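Search tips, rooms, stains
Filed under: Laundry & Wardrobe
15 shares — 5 comments

Folding dark knits so they stay nice

I fold my dark clothes on the bed, on a clean sheet. The colour of lint shows quickly on black cloth, so before folding I pass a damp hand over it, always in one direction. Then I fold the sides in, and roll the top edge softly — not tight.
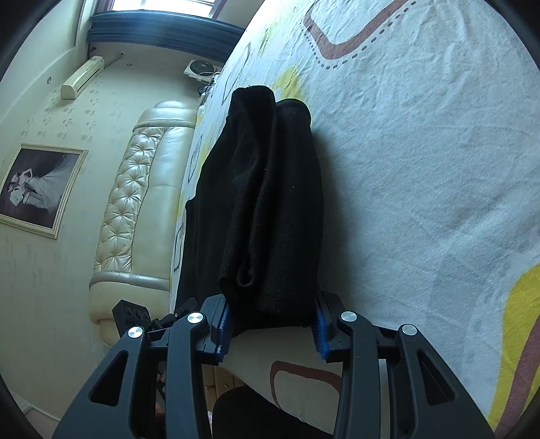
A thick fold can stand upright in the drawer, and in September I find the warm things without digging.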